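Matheson Robotics Club
Home / Projects / Gallery / Contact

Gallery: The Pipette Tip Project

Welcome to our gallery. In this page we show the project that our club is doing since November. The task sounds simple: a robot arm must take pipette tips from one box and put them in the holes of another box. A pipette tip is the small plastic cone which people in a laboratory put on the end of a pipette, and they use a very big quantity of them. When our teacher Ornella Barbieri proposed this for the Hadlow student challenge, most of us thought we would finish it in two evenings. We were wrong.

The club is open for students of the second and third year. We are divided in two groups, one for the motion program and one for the gripper. Each group writes its own notes in the shared notebook, in English, so please excuse our mistakes. Click on a picture to see it bigger.
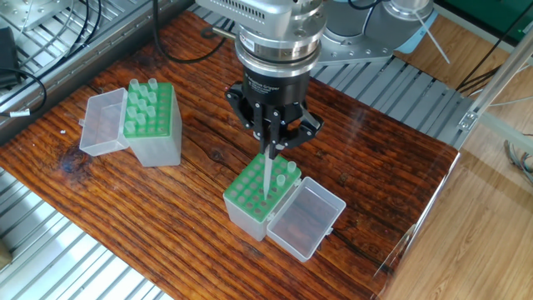

A tip goes into the green rack, held by the three-finger gripper.

For the gripper group this is the most difficult moment of the whole task. The hole is only a little wider than the tip, and the tip is so light that the arm cannot feel much when it touches the border. Our first program went down in one movement. Now it goes down quickly until it is close, then it makes the last part slowly. If the position is wrong, the program must stop and lift again before the tip bends.

We had a long discussion about how strong the fingers should close. With too much force the tip becomes oval and does not want to enter. With too little force it turns between the fingers during the travel. In the end we made a table with the values and tried them one after the other. It was boring work, but the table is still the page of the notebook that we open most.

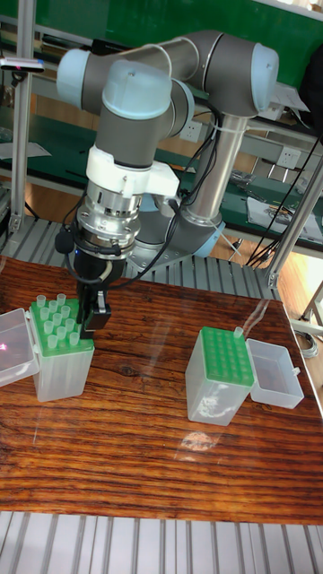 Two boxes with open lids. The left one has most of the tips, the right one has a single tip in the back corner.

The motion group has to teach the arm where the boxes are. In the first version we taught every hole by hand, and this was a mistake, because a small push to the box made all the points wrong. In the second version we teach only three corners of the rack and the program calculates the other holes. This idea came from the team of Kokdale, who presented something similar at the meeting last year, and we thank them for sharing their slides.

The lids stay connected to the boxes with the hinge, so the program must also know where they are. We wrote them in the program as forbidden zones. In the beginning the zones were too large and the arm refused to go to the last row. We made them smaller step by step.

From the start of the project the program has recorded 2362 attempts, and 1857 of them are marked as good. An attempt is good when the tip stands in the correct hole and the neighbor tips did not move. We count also the bad evenings, because Ornella says that the numbers without the bad evenings are only decoration.

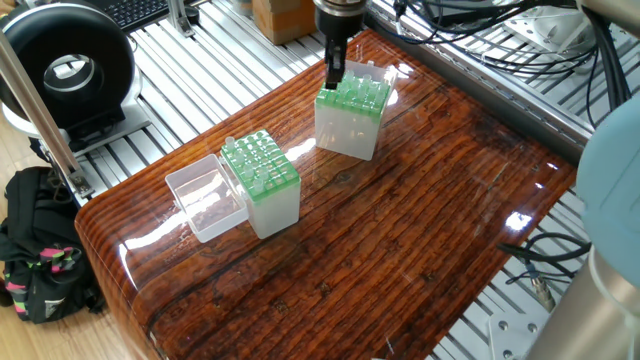
The fingers between the rows at the rear box. The other box waits at the front.

To take a tip from a full row is a different problem than to put one in an empty rack. The fingers need space on both sides, and in a full rack there is not much space. We tried three orders: from left to right, from the corner, and one hole yes and one hole no. The order from the corner was the best for us, because after the first tips the fingers always have one free side.

The shiny table was also a subject of many conversations. It is beautiful, but it reflects the lamps, and the transparent plastic is already hard to see for a camera. One member proposed to cover it with a dark cloth. We did not decide this yet. If another team has experience with transparent objects, please write to us, we would be very happy to learn.

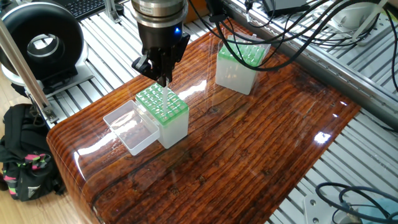

Matheson Robotics Club, Gripper Group and Motion Group

The two-finger gripper is faster to program, and the new members usually begin with it. They learn first to hold one tip straight and bring it down to the rack, and only after they can change the speed. A normal lesson is 90 minutes, which is short when the first part goes away for starting the arm and checking the points.

For the Hadlow challenge we must present the program, a poster and a short talk. The poster will be printed at Fultmont, and the motion group is preparing the drawings. We still need one person who likes to write and one person who can check our English.

New students can come to the club room after 4 p.m. and ask for Ornella Barbieri. It is not necessary to know programming before. Please bring your own notebook and tie long hair when you stay near the arm.

Back to Projects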